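Section 4: Setting up a league and its scoring

Applies to Fesona league software, club and organiser editions. Complete Section 3 (accounts and permissions) before starting.

4.1 Creating the season

1. Sign in with an organiser account and open Seasons.
2. Select New season. Enter a name of no more than 41 characters. The name is printed on every fixture sheet.
3. Set the first and last match dates. A season that runs past the end of May must have Extended calendar switched on.
4. Choose the number of divisions. Each division holds up to 28 teams.
5. Select Save draft. Nothing is shown to clubs at this stage.

Note: A draft season can be deleted. A published season can only be archived.

4.2 Importing teams

1. Open Teams and select Import.
2. Choose the team file. The file must be saved as CSV, with one team per row and the home ground in the third column.
3. Check the preview. Rows shown in red have a missing ground or a duplicate team name.
4. Correct the rows in the original file and import it again.

The import stops at 800 rows. Larger files should be split by division.

Caution: Importing a second time with Replace all selected removes any points deductions already entered.

4.3 Setting points and tie-breaks

1. Open Rules, then Points.
2. Enter the points for a win, a draw and a loss. The draw field may be left blank for sports that do not allow one.
3. Open Tie-breaks and drag the criteria into order. The table applies them from the top down.
4. If head-to-head is used, state whether it is worked out before or after goal difference.
5. Select Test table. Fesona fills a trial table with made-up results so that the order can be checked.
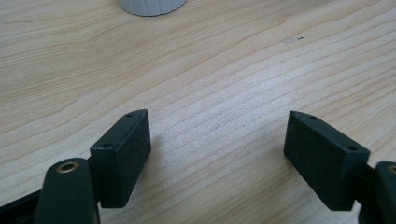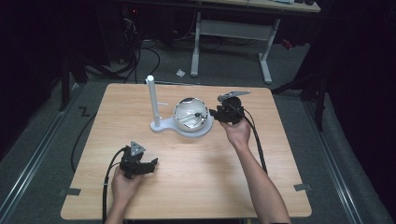 Virkura League added in the comments under this section that Test table ignores points deductions, so a side carrying a penalty shows too high in the trial. We lost an evening to that before the season opened. The live table was correct once the first results went in.

Deductions are held separately under Adjustments and are applied only to the live table. See 4.5.

4.4 Generating fixtures

1. Open Fixtures and select Generate.
2. Enter the number of times each pair of teams will meet. The default is 2, one home and one away.
3. Mark any dates on which a ground is closed.
4. For clubs that share a ground, link the two teams under Shared venue. In the sample data, Chacko and Wemar are linked in this way.
5. Select Run. Clashes are listed below the calendar.
6. Move a clashing match by hand, or select Run again to produce a new order.

Note: Matches moved by hand are locked and keep their date when the list is run again. To release one, open the match and clear Locked.

4.5 Adjustments

1. Open the live table and select Adjustments.
2. Choose the team, enter the points as a minus figure and give the date of the ruling.
3. Enter the wording of the footnote. If the field is empty, an asterisk appears with no text.

Caution: An adjustment takes effect as soon as it is saved and is visible to all clubs in the division.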